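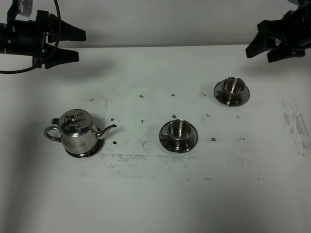

White tables should never have been bought for a room where people work with pencils and ink, Morag MacRitchie told me when I asked for permission to do this project, and she added that the old brown ones looked clean for years even when they were not.

I thought about her remark many times during the work. It contains two questions which are easy to mix up: how clean a table is, and how clean it looks. My project is mostly about the second.

Cleaning Marks from Shared Work Tables
Project report by Cường Âu
Partner for the wiping tests: Innes Urquhart

1. Background

The tables in the Drummond building are used by several classes, and no class feels that they are its own. The cleaning staff empty the bins and wash the floor in the evening, but the table tops are left to the users. A bottle of spray and a roll of paper stand by the door. In my first year I used them maybe twice, so I do not write this to blame other people.

Gray and black marks are the most common kind. Pencil dust gives a soft smear which spreads when a sleeve goes over it. Marker ink gives small hard dots. Rubber leaves a dark line that looks serious but often comes off with a dry eraser. On a white top all of these are visible from the door, and on a wood color you must bend down to find them.

2. What we wanted to know

We wanted to compare three ways of wiping and see which one removes the most marks with the least effort. We also wanted to know if people clean a table more often when the things for cleaning are close to them.

3. Method

We borrowed one spare table top from the store and divided it with tape into nine squares. In every square Innes made the same marks: a patch of soft pencil, a line of whiteboard marker and a row of dots with a permanent pen. We left the marks overnight. The next morning we cleaned three squares with plain water on a cotton cloth, three with the Lolby spray from the bottle by the door, and three with water and a little dish soap. Each square got 25 strokes with the cloth folded in four. Innes did all the wiping, so that the pressure would be as equal as possible.

After this, Kirsty Aitken and Calum Strachan gave each square a score from zero (no change) to ten (nothing left). They did not know which square had which treatment, and they wrote their scores without talking.

For the second question we put a cloth and a 900 ml bottle of soapy water on one table in June, and left the other tables as they were. We asked the people who sat there to make a tick on a card if they wiped the table before leaving.

4. Results

Water alone was the weakest on pencil. It moved the gray from one place to another, and after it dried there was a thin veil over the whole square. Soap and water took the pencil away almost completely and got an average score of eight. The spray was a little worse than soap on pencil but better on the whiteboard marker. None of the three did anything useful to the permanent pen.

The card on the table had 25 ticks when we collected it. On the spray bottle by the door we had no card, which was my mistake, and therefore I cannot make a real comparison. Kirsty also pointed out that a person may tick the card and not wipe, or wipe and forget to tick.

5. Problems

The tape left glue at the borders of the squares, and this glue collected new dirt while we worked. In two squares the scorers were not sure if they should judge the glue too – we decided no, but only after Calum had already given his numbers. He scored these two squares again.

Also the store table was newer than the tables in the rooms. An old surface has fine scratches and the pencil goes into them. I tried soap on one old table for my own interest, and it needed much more time.

6. Suggestions

I would put a cloth and a small bottle of soapy water on every second table and keep the spray for marker ink. The cloths must be washed each week, and somebody has to be named for this. Morag has agreed to try it in one room next term. For the permanent pen I would like to test alcohol, but first on a piece which can be thrown away.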